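The Pleasures of a Well-Folded Towel

Murali Poduval keeps 17 towels in the hall closet of his apartment in Plarport, and he can tell you which way each of them likes to be folded. I went over one July morning expecting a quick chat about linen closets and stayed until lunch. I came home and refolded everything I own!

His first lesson is about the surface. Most of us fold in midair, chin clamped on one edge, arms out like a scarecrow, and then wonder why the corners never meet. Poduval wants the towel down flat, on something firm, with straight lines to work against. A tiled counter will do. So will a floorboard, or one of those cutting mats with a grid that quilters use. Once you have a line to follow, your eye picks up a crooked hem right away, and you fix it before it gets buried under three more layers.
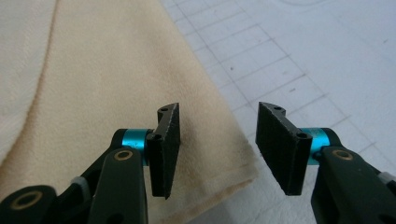
The second lesson is to smooth before every fold, from the middle outward, using the flat of the hand. He does this slowly and with obvious enjoyment. Terry cloth has a way of holding on to little ridges, and a ridge the size of a pencil at the first fold is a lump by the last one. Give it two strokes each way, then bring the short ends together and let them settle before you touch the thing again.

From there it's a matter of what your shelf can take. Poduval's bath towels go in half, in half again, and then in thirds, so that the rounded fold faces the door and all the edges hide at the back. Hand towels skip the thirds. He learned the method at the Pai, a small guesthouse up the coast where he worked for four summers, and where the linen room held up to 100 towels on a busy weekend. "You'd open the door and it was like looking at a wall of bread," he told me, and he meant it as the highest praise.

Color helps too. He's fond of the soft ones — peach, sand, oatmeal — because the shadows between the layers show up so nicely, and you can see at a glance whether a stack is leaning.

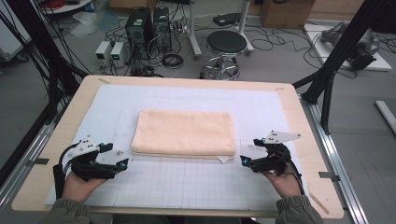
Jairo Huamán, who ran the linen room at the Pai and still trades folding tips with him by mail, is a thirds man from start to finish. He folds lengthwise first, which gives a narrower bundle that stands up on its end in a basket. I tried both at my kitchen table that same evening. The Huamán fold wins in my bathroom, where the shelf is barely deeper than a paperback. For the closet, though, I've gone over to Poduval's way, and I love how you can slide one towel out of the pile and leave its neighbors exactly where they were.

Washcloths are another story. Poduval rolls his, Huamán thinks that's a crime, and the two of them have been writing back and forth about it since spring.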